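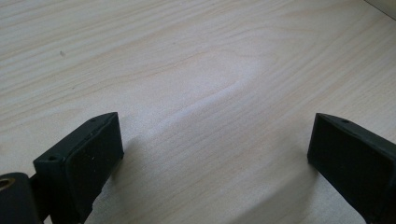 A pale tabletop with a wavy grain.

Prurnbridge goes after fake child care claims

30 May 2019

I've been following the Prurnbridge child care subsidy mess for months now, and this morning the city finally put a number on it: 2,088 claims that auditors say should never have been paid. That's a lot of kids who may not exist!

The subsidy was meant to be easy. Parents working odd shifts could get part of their day care bill covered, the center sent in a one-page form, and the money showed up in two weeks. Nice and quick (my neighbor used it and loved it). The trouble is that the form asked for almost nothing. No birth certificate, no sign-in sheets, just a name and the hours.

According to the audit, most of the bad claims came through five centers, and two of those had no license at all when the payments went out. One gave its address as a unit in the Londoño building on the east side, which the auditors found had been vacant since November. I drove by after lunch and there's still a leasing sign in the window.

The city isn't naming the centers yet, and I get why, but it's going to drive people nuts. If your kid goes to a perfectly good day care, you'd kind of like to know it isn't on the list. I asked the press office twice and got the same polite no both times.

So what about the money? Payments to all five centers are frozen, and the case files have gone to the county prosecutor. Letters asking for repayment go out next month. The city says it will go after the owners first and will leave parents alone unless there's proof they were in on it. Good! I've heard from a few moms who were scared to death they'd get a bill for something a center did in their name.

There's also a new claims system on the way. It's called Reka, it's being set up by a software outfit named Zurnodley, and it will match every claim against license records before a check is cut. You'd think somebody would have been doing that already, but okay.

Parents with open claims don't have to reapply. They'll be asked to send in one proof of age per child, by mail or at the benefits counter in city hall, and payments to licensed centers keep going in the meantime. The full audit goes before the city council at its next meeting, and I'll be there with a large coffee.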